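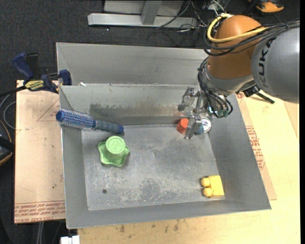 Visit to the Tiddale sorting hall, August

Our small group came to Tiddale on a Monday, with the first bus. I had wanted to see this place since my neighbor told me that lost and donated household things from the whole valley are sorted there before they go to the shops. The hall is an old dairy building behind the station. It is bigger than it looks from the street, and colder, so please bring a sweater even in summer.

Selvaraj Kanagaratnam received us at the side door and gave each visitor a paper badge. He has worked in the hall for many years and he speaks quietly, so it is better to stand near him. First he showed the room where the bags are opened. On a normal day they receive 500 items, and on the day before our visit it was 491. He had the number written on his hand.

After this we came to the part which I liked most, the small goods. These are the things that do not belong to any clear group: a round hairbrush with blue and whitish bristles, a yellow toy building block, a light green plastic thing with a wavy foot and a round emblem on the top. They lie in gray metal bins with sloping walls. The floor of the bin is so scratched and scuffed that I thought of my grandmother's baking trays. One lady from our group, Sewwandi Mridha, asked why they don't use plastic boxes. Selvaraj said they tried it for one winter and the corners broke.

Toys go to one shelf and bathroom things to another. A hairbrush is usually not sold again, even if it looks good, but the combs are washed and kept. I did not know this rule and I have given many brushes in my life – I am a little ashamed now.

The storage upstairs has 33 shelves, all marked by hand. Fergus Leckie, who came with his son, found there a lamp very similar to one he gave away in spring. It was not the same, the switch was different.

At the end there is coffee and a table with things for sale. I bought two cups and a tin with buttons. The tour takes a bit more than one hour and the stairs are steep. If you come by car, park at the Eslow side of the bridge, because the yard is only for the vans. The next visit is in the autumn and you must put your name on the list at the side door.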